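Keeping the grippers honest

The tool that comes back to the bench at Roretico most often is a black plastic gripper that fits in one hand. It has two jaws, a linkage, a handle and a mount for the camera. People carry a pair of them round a home and do housework with them, and the recordings are used to train robot arms to do the same housework later on.

Luzius Pichler looks after them. He came to the firm from packaging machinery, where he spent years on a line that folded cartons, and he keeps the grippers the way he kept the line. Each one has a number, a card and a place on the shelf. When a pair goes out the card goes in a tray, and when the pair comes back the card is filled in before anything else happens to it.

"On the carton line you heard a fault," he says. "With these you don't hear anything. You find it a week later in the data, and then you have lost the week."

The faults are small. A pivot screw backs out by a quarter of a turn and the jaws no longer meet square. A pad wears on one corner and thin cloth begins to slide. The camera mount takes a knock in a doorway and settles a degree or two away from where it was set. The person holding the gripper adjusts without noticing, as anyone does with a pair of scissors that has gone a bit loose. The robot arm that later has to copy the movement can't adjust in the same way, and gets it wrong.

Pichler's routine starts with the screws. He goes over the top pivots first, then the lower arms, with a torque driver that he will not lend out. Each screw gets a dab of paint across the head and on to the plastic beside it, so that any movement shows as a broken line. He used to use red. He changed to a pale grey after the people training the models asked him to, as the red marks were turning up at the bottom of every recording.

Next he closes the jaws on a strip of paper and pulls. The paper should tear before it slips. He does this at the tip, in the middle and at the heel of the pads, and writes down three results. If one is bad the pads come off, both of them, even when only one is worn. New against old gives an uneven grip, and he would sooner throw away half a good pad than chase that.

The opening and closing is checked on a jig made by Wijesinghe, a two-man workshop that also turns parts for the arms. It is a block with steps cut into it. The jaws are closed on each step in turn and the width that the software works out from the camera view is compared with the width of the step. A gripper that disagrees with the block goes back to the start of the routine.

The last part is the camera. The gripper is clamped in front of a printed board and the picture is compared with one taken when the tool was new. Pichler has a sheet of acetate for this as well, with the outline of the jaws drawn on it, and he holds it up to the monitor. The software does the same comparison to a much finer degree, but the acetate takes five seconds and tells him whether it is worth going on.

All of this takes 50 minutes for a pair if nothing is wrong. In the first year it was done whenever somebody complained. Now it is done after every 2000 closings, a figure that comes from the cards. When Pichler had enough of them filled in, he sat down and looked at when the pads had begun to fail his paper test. The earliest was at 2395 closings, on a pair that had been used for little besides bedding. He took that number, brought it down to something easy to remember and had it printed on the lid of every case.
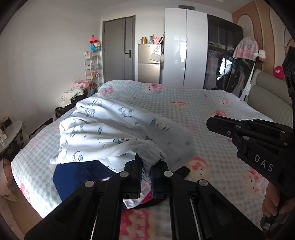 Bedding is hard on the tools in ways the makers of the first version had not allowed for. A cup or a box is picked up, carried and put down, and the jaws take the same modest load each time. A duvet cover is heavy, and the load changes as it moves. It drags on the bed, it folds over on itself, and the hand holding the gripper twists to free it. The twist goes straight into the linkage. Most of the loose pivots on the cards come from beds, and most of the rest from curtains.

Debashish Howlader runs the home sessions and is the one who has to deliver the hours. He and Pichler did not get on at first. Howlader had households booked, people trained to use the grippers and a target to meet, and a man at a bench was telling him that a third of his tools were not fit to go out.

"I thought he was being fussy," Howlader says. "They opened and they closed. Then he put two recordings next to each other for me, same task, same person, and in one of them the jaws were plainly crooked. I had been signing those off for a month."

They came to an arrangement. Howlader's people now do a short check of their own before each session, at the door of the home, with the case open on the floor. They close both grippers on a card, look at the grey marks on the screws, and point each camera at a small printed square inside the lid. If the square does not come up where it should on the phone, the pair is swapped for the spare. They are not allowed to tighten anything. Two people did in the early days, with a kitchen knife in one case, and the plastic round the screw cracked.

Homes are not like a workshop and Howlader does not want them to be. His instructions to the households are to leave things where they are. The beds should be the beds people sleep in, with the covers they own, and clothes may stay wherever they have been put. He has found that patterned covers and busy rooms give the trainers more to work with than the plain white sheets they began with in a rented flat. It does mean more fluff. Lint works its way into the lower pivots and mixes with whatever grease is there, and after a few sessions the jaws close with a slight drag.

The answer to that was to stop using grease. Pichler tried three lubricants, the last of them a dry film sold by Stalia, and in the end went back to bare metal on plastic with a brush and compressed air after each outing. The pivots wear a little faster this way. They are cheap, and he changes them in sets.

Spare parts were a difficulty of their own. The linkage arms are printed, and for a long time they were printed wherever there was a machine free. Two arms from different printers could both be within the drawing and still not match, so a repaired gripper would come off the bench with one jaw slightly ahead of the other. All of the arms now come off a single printer in the back room, in the same material, laid on the plate in the same direction. Left and right arms are made together, bagged together and fitted together.

The printer has its own card too. Pichler measures one arm from every plate and keeps it. The kept arms hang on a wire above the bench in the order they were made, and if something strange starts turning up in the repairs he can take down the arm from that plate and look at it.

The robot these recordings are meant for stands at the other end of the building, a two-armed machine on a fixed base that everyone calls Butia. It wears the same jaws as the hand-held tools, on purpose. The people who built it wanted what the camera saw at the robot's wrist to be as near as possible to what it had seen in the recordings. That puts Butia on Pichler's list as well. Its jaws go through the same paper test and over the same stepped block, and they take pads from the same bag.

On 18 Apr 2018 he had it stopped for most of the morning. The left jaw had been dropping corners of a cotton sheet, one time in six or so, and the trainers had put it down to the model. The paper slipped at the tip. Underneath the pad he found that the adhesive had crept and let the rubber move forward by less than a millimetre, enough to make a soft lip where there should have been a firm edge. He cleaned both sides, fitted new pads, left them clamped while he had his lunch, and ran the block again. The sheet was tried in the afternoon and the corners held.

He then went back through the cards to see which hand-held pairs had pads from that bag, and called them in. Howlader had two of them out. One session was cut short and the other had to be moved, and he was not pleased about it, but the cases were on the bench by the evening.

The number of checks recorded on the cards has reached 1708. They are still paper. There has been talk of putting them on a tablet, and a trial is planned for May, with the readings from the block going in by themselves and the rest typed. Pichler says he has no objection provided there is a space for remarks. A good deal of what he knows is in the remarks: "stiff when cold", "left handed user", "came back with toothpaste".

He would like a metal linkage next. The plastic one is light, which matters to somebody who is going to hold it for two hours, and Howlader's people have already tried an aluminium sample and complained about their wrists. A mixed version is being drawn up at Wijesinghe, plastic arms with metal bushes pressed into the pivots. Four sets have been ordered. They will go out with the bedding pairs first.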